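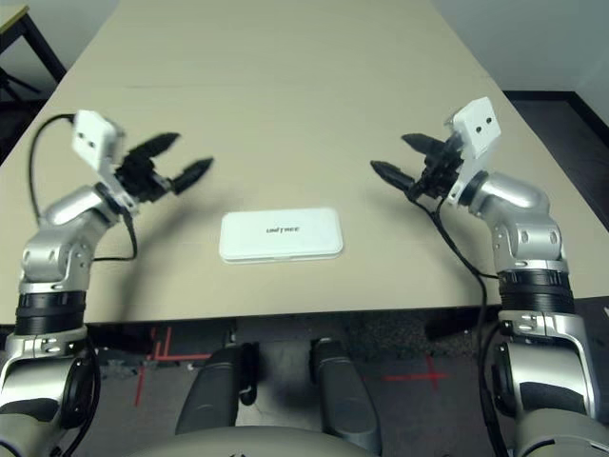
Parcel room hours

From 17th February the parcel room at Skutura House will open at 8 in the morning and close at 6. The old lunchtime closing is gone. Deliveries are still logged at the front desk, and you will get an email when something is ready to pick up.

Please bring your badge. Boxes over 44 pounds stay on the ground floor – ask the desk for a cart. Anything left longer than 2 weeks goes back to the sender.

Personal orders are fine, but put your floor number on the label. Last September we had 80 parcels with no floor on them, and sorting them took days.

Questions go to Chrysoula Politis at the front desk.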